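Six months of robot arms in the returns and cleaning room at Lurska. We rent out pet toys and kids' play sets by the month, so everything comes back dirty. Some notes on what changed for the people who work there. Thread.

Baseline first. Before the arms, a shift was six people at six sinks. Unpack, inspect, sort, wash, rinse, rack. Each person did the whole chain for a crate and signed for it.

Now the arm does the sort at the counter. Mixed items arrive on a tray, it picks one, it places it by material. People do inspection before and washing after. The middle of the job is gone and the two ends got longer.

Throughput per shift is up 14 percent. The planning document from Cavalcanti, who did the integration, had 23. The gap is almost entirely soft goods.

Hard plastic is close to solved. Balls are fine if they have any texture. Plush, rope and cloth are where the time goes. A towel has no stable shape, and a grasp planned on a fold often comes up with nothing or with two things.

So there is a new role, tray prep. Lamisi Boateng wrote the sheet for it. Spread items out, keep string and elastic away from other items, don't stack cloth on rope. It takes longer to do well than anyone budgeted for.

Tray prep was scheduled as a zero-minute task for the first two months. It showed up in the numbers as "operator idle." Delali Issahaku timed it herself with a kitchen timer and sent the log upstairs. It now has a line in the plan.

Pay grade is a separate question. Washing and inspection kept their grade. Tray prep was put one step lower, on the theory that it is loading. The people doing it clear faults, judge materials and decide when to stop the arm. I would not call that loading.

The part I got wrong: I expected complaints about speed. What came up in every interview was the sign-off. Under the old system your name was on a crate. Now a crate has an arm ID and three sets of initials.

Adwoa Owusu: "If a seam is split I used to know it was me that missed it. Now I know it was one of us."

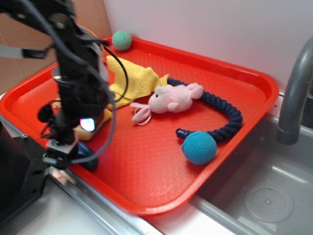

Ergonomics, since people ask. Wrist complaints are down. Neck complaints are up, from watching a counter instead of working at it. The arm stations were set at the height that suited the arm.

Stops. We log 80 in a normal week across all stations. Most are cleared by hand in under a minute. The arm does not learn from a stop unless somebody tags it, and tagging happens at the end of the shift, from memory.

Esi Kpodo moved the tagging screen next to the stop button in December. Tags per week doubled. Cost was one bracket and a longer cable.

Headcount is the same. Two people left and were replaced. Hours are the same on paper, but the late shift now starts at 2 p.m. so that it overlaps with the arm checks.

Open items for next quarter: the grade for tray prep, adjustable counters at two stations, and whether initials go back to one name per crate. I'll post the stop log by material once Delali has cleaned it up.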